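Household Textiles, Unit 17: Folding a Padded Jacket
Handout, Benjamín Daza

Start with the jacket on a bed. A bunched jacket holds air in the fill, so let it settle before folding. 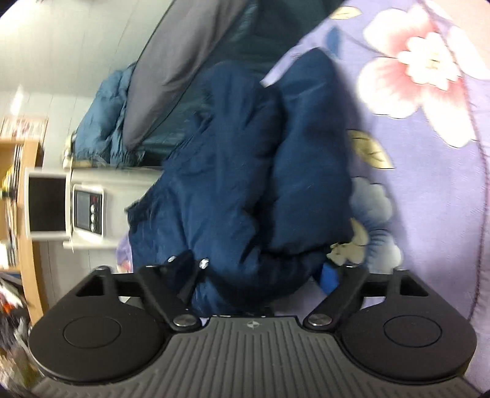 Huenchumán asks whether a table works as well. It does if the sleeves can lie out at full length.

Step 1. Turn the front up and close the zipper. Smooth from the collar to the hem with the flat of the hand.

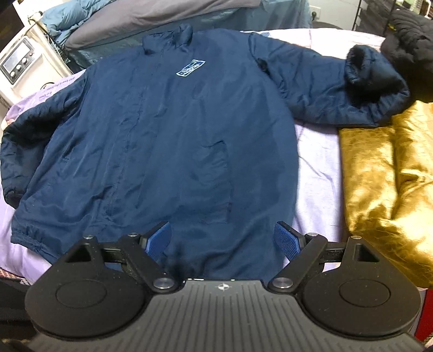 Do the sleeves go in before the hem comes up?
Sleeves first, one over the other, then the hem in 2 turns.

Step 2. Check the pockets. Pull any trapped fabric free of the folds and lay the sleeves across the body. Press from the hem toward the collar for 20 seconds. 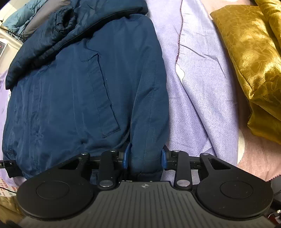
Fig. 3. Navy padded jacket, pocket and what may be a sleeve.

For January: bring one padded garment and a cotton storage bag. Read the Terketti notes on fill and shell fabrics, first part only.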